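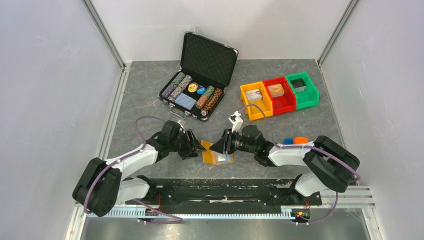 Zelle 2, Kabine Jerix: beide Greifer über dem orangefarbenen Teil, Chipkoffer und Lagerkästen im hinteren Bereich.

Februar, 14:20. Regeln für den Zweiarmbetrieb überarbeitet, Fassung aus Rescombe gilt damit nicht mehr.

1. Mindestabstand der Fingerspitzen beim Anfahren 70 mm. Unterschreitung nur in der Übergabezone, dort reduzierte Geschwindigkeit.
2. Kabelschlaufen an beiden Armen vor jeder Schicht von Hand durch den vollen Gelenkweg führen. Kein Nachspannen mit Klebeband.
3. Klebereste auf der Montageplatte entfernen. Steht noch aus.
4. Kleinteile, die nicht zur Aufgabe gehören, vor dem Start in die Kästen. Gilt auch für Flaschendeckel.
5. Zahnstange nur bei abgeschaltetem Antrieb reinigen. 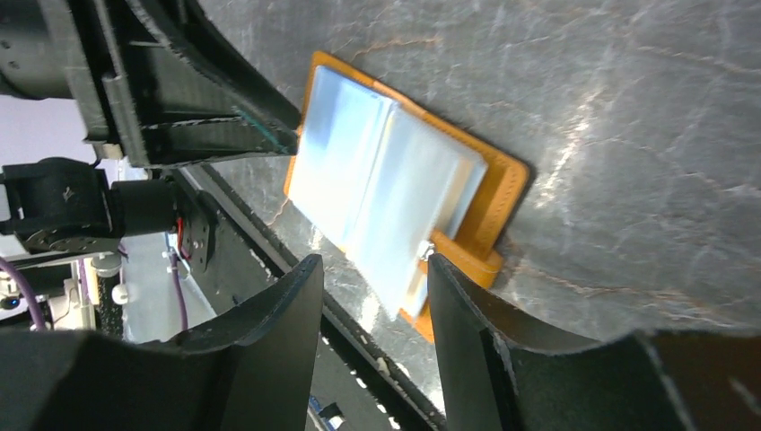

Aufgabe Buch, Sicht zwischen den Fingern. Spitze rechts direkt unter dem Metallteil an der Lasche.

Zu Papier und Einbänden: Greifkraft auf 130 begrenzt (Reglereinheiten), bisher 200. Metallteile am Objekt gelten als Sperrfläche, Anfahrt seitlich versetzt. Der zweite Arm darf das Objekt nur an einer Ecke berühren, solange der erste nicht geschlossen hat.

Offen: Lichtreflexe auf der Tischplatte, Grenzwert fehlt in der Vorlage von Campos. Anfrage ist raus. Protokoll unter 1.718 abgelegt, Kopie an Drollovwood.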